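Chapter 4
Cloth, Care and the Clothes We Live In

When I was ten, my grandmother handed me a shirt and an iron and left the kitchen. I scorched the collar, of course. She came back, held it up to the window and asked me what the shirt was made of. I had no idea. I'd worn it for a year and had never once thought to look.

I start with that story because I still meet students every July who are where I was. They can tell me the colour of everything in their wardrobe and the price of most of it, but ask whether a favourite jumper is knitted or woven and they go quiet. By the end of this chapter you won't have that problem (and you might save a collar or two).

So, knitted or woven? Woven cloth is made from two sets of yarn that cross each other at right angles, over and under, like the seat of a cane chair. Knitted cloth is made of loops, each one pulled through another. Loops can open and close, and that gives a knit its stretch. Grab the hem of your T-shirt and pull it sideways, then try the same with a cotton hanky. You'll feel the difference straight away!

Ribbing is a kind of knit you'll see a lot of. The fine raised lines run up and down the cloth, and there's often a good bit of spring across them. We put it at necks, wrists and ankles, where we want a garment to hug, but whole garments are made from it too. 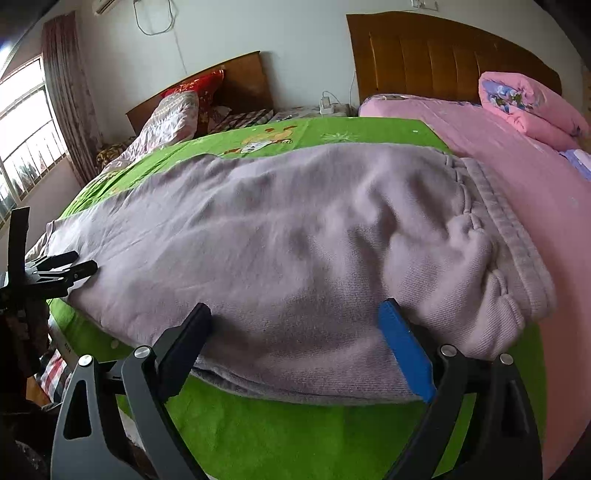
Figure 4.1 Sweatpants in a ribbed knit fleece. Look for the fine vertical lines.

Fleece is a word that trips people up. It once meant only the wool that comes off a sheep, and shearers still use it that way. On a clothing label it usually means a fabric with a soft, brushed surface, and the fibre might be cotton, polyester or a mix of both. You have to read the label to know. My colleague Laurinda Carvalho keeps a biscuit tin of snipped-out labels for her classes, and I've pinched the idea for Activity 2 at the end of this section.

Why fuss over fibre? Mostly for the wash. Wool can shrink and felt if you treat it roughly. Cotton puts up with plenty of heat, though it creases. Polyester dries quickly but can melt under a hot iron – I've got the ironing board cover to prove it.

Before you read on, go and find 5 things you wear often. For each one, write down the fibre, whether you think the cloth is knitted or woven, and what the care label says about washing and drying. Keep your list somewhere safe. We'll come back to it in Section 4.2, where we look at what all those little symbols mean.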